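Datberg opens up Trinton with free summer update

Datberg is delighted to announce that its mobile puzzle game, Trinton, gets its biggest update yet this June - and it's free for every player on phone and tablet.

The update adds 30 levels, five new tool sets and a co-op mode called Pastor, which lets two friends tackle the same puzzle from different phones. Progress carries over, so there's no need to start again.

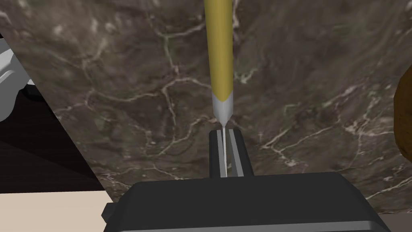 A yellow, pencil-like object above two upright fingers.

More than 3,000 players joined the spring test from our studio in Dendthorpe, and their notes shaped nearly every level. We can't wait to see how quickly they beat the last one!
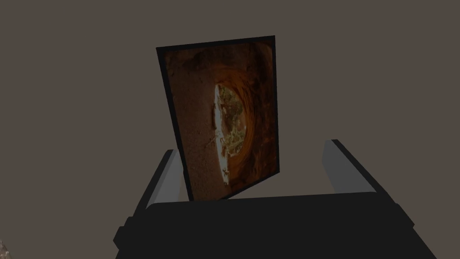

One tester, Pastorfan13, wrote on the forum that co-op was "the bit I kept going back to", though she would still like a way to replay single rounds. We're working on that now.

The update goes live at 5 pm in all regions.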